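Weltilness Golf Forums > Rules, Handicaps and Course Setup > Winter green speeds at Bristham

Thread: Stimp readings at Bristham don't match the posted number

fadebias_7
9 January 2022
The board by the first tee at Bristham has said 10.5 since October. I took my own readings on the practice green and on 4, 11 and 16 over three rounds. Standard Stimpmeter, three balls each direction, flattest area I could find. Results:

Practice green: 9.2
4th: 8.8
11th: 9.0
16th: 8.6

All four are more than a foot under the posted figure. I don't care much whether the greens run 8.8 or 10.5, but I do care that the winter league committee used 10.5 as the reason for putting the hole on the back shelf at 16. Has anyone else measured?

lagputt_larry
Which notch did you use? There are two kinds of Stimpmeter in circulation. The newer one has a second notch on the other side that gives half the roll, for greens without much flat area. If you used the short side you double the result. If you doubled a long-side reading you'd be way over, so that isn't your problem, but it may be theirs.

fadebias_7
Long side. Not doubled.

slopeindex
What was the slope at 16? There is no flat area on that green longer than a few feet. With uneven up and down readings you can't take the plain average. The usual correction is two times the product of the two distances, divided by their sum. Uphill 6 and downhill 13 averages 9.5, but corrected it comes out at 8.2. A plain average always reads high on a slope, and the error grows with the difference between the two.

fadebias_7
I used the correction at 16. Raw was 7.1 up and 10.9 down, which averages 9.0 and corrects to 8.6. The other three were within half a foot each way, so it makes no real difference there.

turfnerd26
Former assistant superintendent, different club. Some things to check before accusing the crew of anything.

1. Time of day. A reading after the morning roll and one at 3 p.m. can be a foot apart in the growing season. Less in January, but not zero.
2. Moisture. If there was dew or frost melt on the surface, throw the reading out.
3. Mowing height. Most crews raise it for winter. If Bristham went up in October and the sign was never changed, that accounts for your gap with no one doing anything wrong.

My bet is number 3. The sign is a set of slide-in numbers and somebody has to walk out and change them.

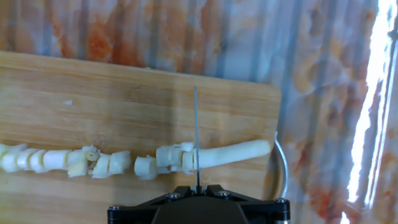
Knife work over the cutting board

lagputt_larry
Agree with number 3, but then the committee should not be citing the sign. Either it's a measurement or it's decoration.

promari_user
I have the Promari digital roll meter and used it at Bristham the same week. It gave 9.4 on the practice green. It works from deceleration over the first few feet, so you don't need a long flat section. I'd trust it over an aluminum bar held by hand.

slopeindex
I wouldn't. It has to extrapolate the last part of the roll, where the ball is slow and grain and footprints matter most. The bar measures the whole roll. Release angle is fixed by the notch, so "held by hand" isn't much of an argument if you raise it slowly.

promari_user
"If you raise it slowly" is the whole argument. I've watched people lift it like they're tipping a wheelbarrow. The ball bounces off the bottom and loses speed.

slopeindex
Your reading and his are 0.2 apart. You are arguing about a method that agrees with the other method.

turfnerd26
0.2 is inside what I'd expect from two people with the same bar on the same green. Both are well short of 10.5.

greenside_kershaw
I play the Kershaw course across the county and we had the same dispute last winter. What settled it was a log. The crew posts the reading with the time, the green it was taken on and the mowing height. If no reading was taken that day, the line stays blank. Complaints stopped for the most part. The remaining ones were about bunkers.

fadebias_7
A log would be fine with me. Back to 16, though. The back shelf is 26 feet deep and slopes toward the front. At 10.5 the committee says a ball past the hole will hold the shelf. I'd say the opposite: faster greens make that location worse. So I can't follow how the posted number supports it in either case.

lagputt_larry
Their argument as I heard it was that at 10.5 a chip from the front can climb the ridge without needing a full swing, so the shelf is reachable for shorter hitters. At 8.6 it stays at the bottom.

fadebias_7
Then the real number argues against the location, and I'm right for a different reason than I thought.

slopeindex
Partly. The ridge matters more than the speed. Has anyone put a level on the area within three feet of the hole? If it's under 2 percent it's a fair location at any speed you're going to see this month. Over 3 I'd move it.

promari_user
The Promari reads slope too. I can do it next time I'm out.

slopeindex
A 20 dollar digital level reads slope.
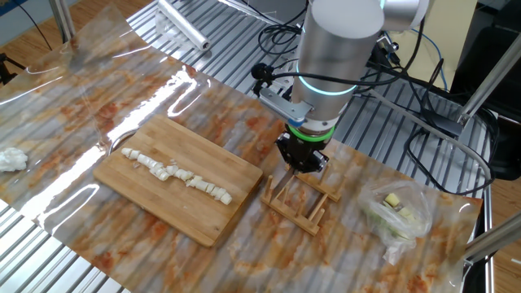
Bamboo dish rack and cutting board, with the arm above

turfnerd26
One more point on wear. That green gets most of its traffic on the front right because everyone walks off toward 17. In winter the grass does not recover, so the crew will want the hole anywhere but the front. There may be 900 square feet of usable area on the whole green once you take out the worn part and the slopes. The committee might be giving you a speed argument for what is a traffic decision.

lagputt_larry
If so they could say that. I'd accept it.

mulligan_count
I have played this hole since the green was rebuilt. I three-putt it from the front and I three-putt it from the back. Moving the hole changes which putt I miss.

greenside_kershaw
For the log, ask for a fixed test green. Ours is the 3rd. If they pick a different one each time the numbers can't be compared.

fadebias_7
Email sent to the pro shop asking for three things: date of last reading, green it was taken on, current mowing height. I left 16 out of it for now. Will post the answer.

slopeindex
Leave the correction formula in if you share your numbers. Somebody will average 7.1 and 10.9 and tell you it's 9.

fadebias_7
Reply came from the shop. Last reading was taken in October on the practice green, before the height went up. They are pulling the number off the board until the crew can take a new one. No comment on a log.

turfnerd26
Number 3.

promari_user
Slope at 16, back shelf, three feet around the current hole: 2.4 percent on the low side, 1.9 on the high side.

slopeindex
Between my two limits. I'd leave it for a dry week and move it if it freezes.

lagputt_larry
I'd move it now.

Thread views: 2,264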